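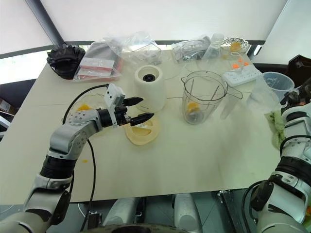
Kálmán Katona would rather drink his fruit than peel it, and he told the authors of this book so when they asked what should go into a chapter on blended drinks. Plenty of people agree with him. We are less sure.

Chapter 10: Fruit in the Blender

Makers promise a great deal for this appliance. The leaflet packed with the Clandero model says that blending "unlocks" fruit, a word with no fixed meaning in food science. What a blender does is cut. Blades turn fast, the fruit breaks into small pieces, and the pieces move with whatever liquid is present. Sugar, water and most of the fibre go into the glass together.

Two claims deserve a harder look: that a smoothie fills you up as well as whole fruit, and that more speed gives a better drink. The second is often tested by eye, a poor method. Albane Perrin's class blended 300 g of orange fruit with water at 2 settings and could not agree on which jug was smoother until they used a sieve.

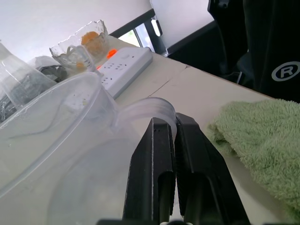
Fig. 10.2 A clear plastic pitcher, held by its handle.

Before reading on, write down what you expect to be left in the sieve at each speed. Keep the note. Section 10.1 begins with the jar, its blades and the lid, and asks how much liquid soft fruit needs before it will move at all.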